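Aufräumen lernen, Teil zwei

Ihr Lieben, jetzt war es hier wirklich lange still, und ein paar von euch haben schon nachgefragt, ob ich das mit den Robotern aufgegeben habe. Habe ich nicht! Ich sammle gerade Beispiele, und das frisst Zeit in einem Ausmaß, das ich mir im Mai noch nicht vorstellen konnte.
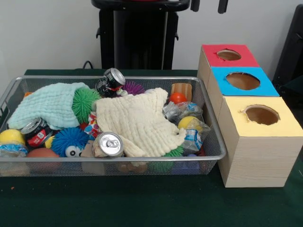

Spielzeug, Bälle und Tücher, alles durcheinander
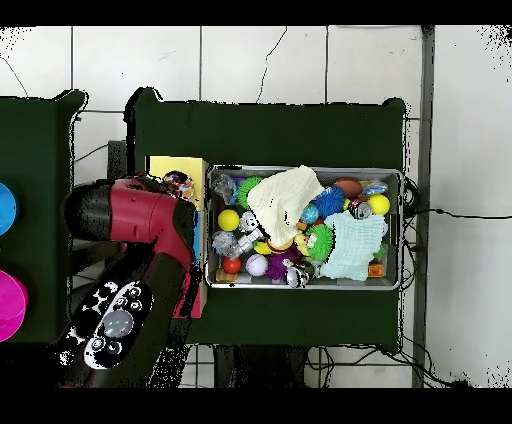 geschrieben von Odair Pacheco | 31. Aug. 2019 | abgelegt unter: Werkstatt, Lernen, Cevau

Für alle, die neu dazugekommen sind: Cevau heißt unser kleines Sortierprojekt, und die Idee dahinter klingt so harmlos, dass ich sie bei Familienfeiern immer in einem Satz erklären kann. Ein Arm soll aus einem vollen Behälter einzelne Sachen herausnehmen und woanders ablegen. Mehr nicht. (Meine Tante fragt dann jedes Mal, ob er auch Socken kann. Nein, Tante, noch nicht.) Wir programmieren ihm die Griffe aber nicht einzeln ein, wir machen sie ihm vor, immer und immer wieder, und aus diesen Durchgängen soll er sich dann selbst zusammenreimen, wie man einen Stachelball anfasst und wie eine Getränkedose.

Ein Durchgang heißt bei uns: einmal füllen, einmal durchmischen, Aufnahme starten, Sachen nacheinander herausführen, Aufnahme beenden, kurze Notiz dazu. Klingt nach nichts, dauert mit allem Drum und Dran aber fast 30 Minuten, wenn ich nicht trödle, und ich trödle gern. Bis jetzt haben wir 72 Durchgänge zusammen, verteilt auf den ganzen Sommer, und davon musste ich leider vier wieder wegwerfen. Bei zweien hatte ich schlicht vergessen, die Aufnahme zu starten. Ich habe also eine halbe Ewigkeit lang mit voller Konzentration Bälle umgelagert, für mich ganz allein. Die anderen beiden waren nach einer Umstellung der Kamera nicht mehr sauber zuzuordnen.

Am meisten gelernt habe ich dabei über die Tücher. Ich dachte anfangs, die weichen Sachen wären der leichte Teil, weil ja nichts wegrollt. Aber so ein Tuch sieht nach jedem Durchmischen völlig anders aus! Mal ist es ein Haufen, mal liegt es halb über dem Rand, mal deckt es drei andere Dinge zu, von denen man dann nur noch einen Zipfel erkennt. Ein gelber Ball ist wenigstens immer rund und gelb, der ist mir inzwischen richtig ans Herz gewachsen. Durchsichtiges Plastik dagegen ist eine Gemeinheit, da spiegelt sich alles Mögliche, und was dahinter liegt, schaut durch.

Und dann die Stachelbälle. Ich liebe sie, wirklich, sie machen gute Laune, aber sie geben nach, wenn man zudrückt, und manchmal bleibt ein Zöpfchen hängen und zieht gleich den Nachbarn mit. Kristaps Butkienė, mit dem ich das Ganze zusammen mache, wollte solche Durchgänge anfangs aussortieren, weil sie unordentlich aussehen. Wir haben einen Abend lang darüber diskutiert (mit sehr viel Tee und einer ganzen Packung Keksen) und sie am Ende behalten. Ich finde ja, dass der Arm auch sehen soll, wie man aus so einer Lage wieder herauskommt. Loslassen, ein Stück hoch, noch einmal von der anderen Seite. Wenn in den Beispielen immer alles beim ersten Mal klappt, woher soll er das wissen?

Worüber wir uns noch nicht einig sind, ist das Durchmischen. Kristaps schüttet alles hinein und rührt einmal kräftig um. Ich lege die Sachen eher hin, und obwohl ich mir einbilde, das völlig zufällig zu machen, landen die Dosen bei mir verdächtig oft obenauf. Das ist uns erst aufgefallen, als wir die Startbilder nebeneinander gelegt haben. Jetzt wechseln wir uns ab und schreiben in die Notiz, wer gefüllt hat. Die Notizen laufen übrigens alle in einer Ablage zusammen, die bei uns Gollo heißt, fragt mich bitte nicht warum, der Name war irgendwann einfach da und ist geblieben.

Falls ihr selbst so etwas vorhabt, mein dringendster Rat: Schreibt die Notiz sofort! Ich habe ein paarmal gedacht, ach, das merke ich mir, und zwei Durchgänge später saß ich da und wusste nicht mehr, bei welchem der Ball auf den Boden gehüpft war. Und legt euch etwas Bequemes unter die Füße. Auf Fliesen zu stehen geht nach ein paar Stunden ganz schön in den Rücken, ich habe mir inzwischen eine alte Yogamatte mitgebracht und bin ein neuer Mensch.

Als Nächstes wollen wir einen ersten Lernlauf mit den vorhandenen Durchgängen machen, ganz ohne große Erwartungen. Kristaps tippt darauf, dass die Bälle ordentlich gehen und die Tücher gar nicht. Ich bin ein bisschen optimistischer, habe aber vorsichtshalber keinen Kuchen darauf verwettet. Wer von euch schon einmal mit Stoffen gearbeitet hat und weiß, wie man die am besten greift, an der Kante oder mitten hinein, schreibt mir das bitte unbedingt in die Kommentare, ich lese alles und antworte auch, nur eben manchmal etwas spät.

Bis bald, euer Odair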